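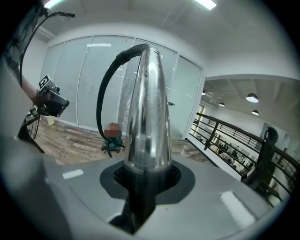
Figura 1. Cono cromado sobre su soporte negro.

Kusa: una capa intermedia ligera para redes de sensores heterogéneas
Memoria del proyecto de la asignatura Sistemas Distribuidos
Autores: Ro-un Ham y Kaj Thygesen
Entrega: 2018-06-09

1. Punto de partida

Cuando empezamos en febrero teníamos una idea bastante ingenua: conectar unos cuantos nodos de temperatura y humedad, publicar sus lecturas y dibujar una gráfica bonita. A la segunda semana ya estábamos discutiendo sobre relojes, colas y mensajes duplicados, ¡y ahí el trabajo se puso interesante de verdad!

Kusa es el resultado. Se sitúa entre los nodos y la aplicación, y ofrece a esta última una sola interfaz de suscripción, venga el dato por radio o por cable. La aplicación pide "humedad, planta baja, cada 6 segundos" y no necesita saber qué nodo responde.

2. Arquitectura

El sistema tiene tres piezas. Skirkex es el agente que corre en cada nodo y empaqueta las lecturas en un formato binario muy compacto. Enda es la pasarela: recibe los paquetes, descarta los repetidos y los ordena por marca de tiempo. Oh es el registro de servicios, donde cada nodo anuncia lo que sabe medir (el nombre salió de la primera vez que arrancó sin errores y se quedó así).

La parte que más nos gustó programar fue Enda. Al principio guardaba todos los identificadores recibidos, y la memoria crecía sin parar. Kaj propuso una ventana deslizante de 300 mensajes por nodo - una solución sencillísima - y el consumo se estabilizó esa misma tarde.

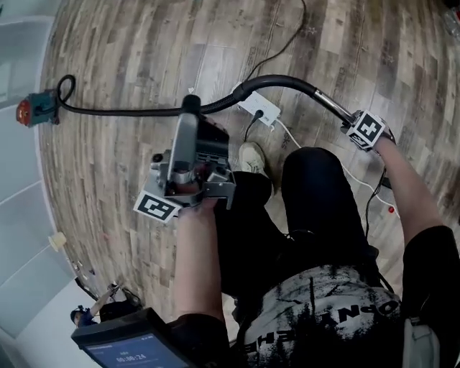

Con la ventana en marcha pudimos pasar a la sincronización. Probamos primero a fiarnos del reloj de cada nodo, y los inalámbricos se desviaban demasiado. Ahora la pasarela envía una baliza cada 90 segundos y Skirkex corrige su desfase de forma gradual, sin saltos hacia atrás, que nos rompían el orden de las series.

3. Pruebas

Hicimos 3 rondas: solo nodos cableados, solo inalámbricos y mezcla de ambos. En la ronda mixta apagamos la pasarela a propósito para ver si los agentes reenviaban lo pendiente. Lo hicieron, aunque todos a la vez, y la avalancha saturó el canal de radio. Añadimos una espera aleatoria antes del reenvío y repetimos la ronda entera, esta vez sin saturación.

4. Lo que queda abierto

El registro sigue siendo un punto único de fallo. Ro-un tiene empezada una rama con réplica entre dos instancias de Oh, que arranca bien pero todavía no resuelve los conflictos cuando un nodo cambia de pasarela. Tampoco hay cifrado en el tramo de radio, y nos encantaría abordarlo el curso que viene. El código y las trazas de las tres rondas van en el anexo A.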